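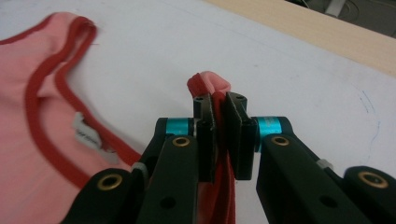
Last updated: January, 4:15 pm

Clothing swap at the Emivthorpe library hall

The winter swap is coming again, and this time we have the large hall on the ground floor. Last year the small reading room was too narrow, and people with strollers had to wait in the corridor. I am sorry for that, and I thank everybody who stayed patient.

The rules are almost the same as before. You bring clean clothes that you do not wear any more, you receive one paper ticket for each piece, and with the tickets you choose from the tables. Please do not bring more than 20 pieces per family. Underwear and swimwear we cannot accept. Summer things are welcome also in winter - tank tops and light knits were gone very quickly last time, and many parents asked for more of them.

Please look at the seams and at the care label before you pack the bag. A small hole or a loose thread is not a problem, but put such pieces on the repair table near the window. The sewing shop Bartoš will lend us 2 machines for the afternoon and will also give thread in the common colors. If you know how to sew a hem or change a zipper, your help would make us very happy.

Clothes that find no new owner will go to Sosance, the secondhand store behind the bus station. They took 500 pieces from us after the last swap. Winter coats in good condition they need the most, especially in children's sizes.

Coffee and tea will be free. The bakery Hirano sends rolls, and the money from them pays for the heating of the hall. The doors open at 10 am for bringing and at 1 pm for choosing. Tickets from last year are still valid, also if they are a little wrinkled. Large bags can be left at the library desk one day before, but please write your name on them.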